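Make the bed or don't, but stop selling me the bed.

Started this at 11 at night, so bear with me. My sister-in-law Olga Salcedo forwarded me a newsletter from some outfit called Vostora. Subject line: your bedroom is failing you. Mine! They've never seen it.

The pitch goes like this. You sleep badly, so you need a sleep system. Sheets, a "climate layer", a thing that hums. The starter set is 400 dollars. For bedding. And there's an app, Moya, that gives you a score in the morning. Olga got an 82 and felt terrible all day about it. Slept fine. Felt fine until she looked.

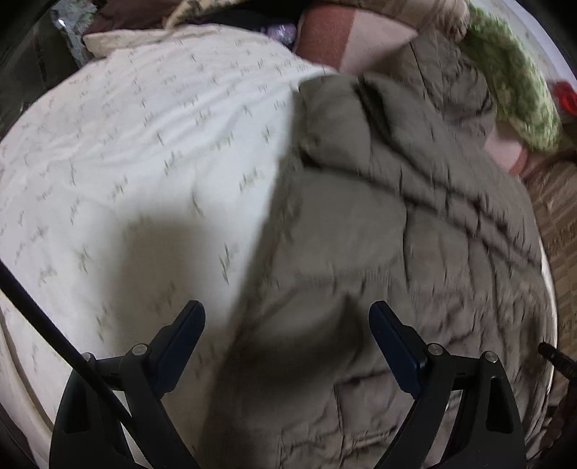

So that's my problem with the whole business. Rest used to be the one part of the day with no grade on it. Work gets measured, steps get measured, the kid's reading gets measured in minutes with a parent signature. Then you lay down and that was it. Finished. Now you lie there trying to be good at it.

I know what people will say. Covadonga Echevarría already said it, over coffee, at length: some folks really do sleep terribly and they need help. Sure. Agreed. Go see a doctor, a real one, and I hope it gets fixed. A newsletter isn't a doctor. A pillowcase definately isn't.

And the rest of us are mostly tired for boring reasons. Late shifts. Neighbors. A phone two inches from the face. Rent. You can't buy your way out of a 5 a.m. alarm with a nicer thread count, and I resent being told I could if I cared about myself enough.

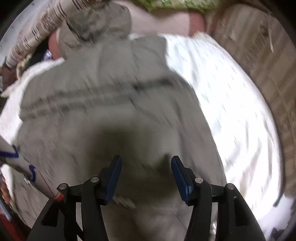 My grandmother kept her blankets until they were more patch than blanket. Heavy, scratchy, smelled like the cedar chest. Slept like a rock under them and never once discussed it. Was her sleep "optimal"? No idea. Nether did she.

Want new sheets? Buy new sheets. Clean ones feel great, I'm not a monk. Buy them cheap or buy them nice, wash them, use them til they wear thin. Just don't let anybody tell you they're a health plan.

Olga deleted the app in October. She misses the little chime, she says. I told her to get a bell.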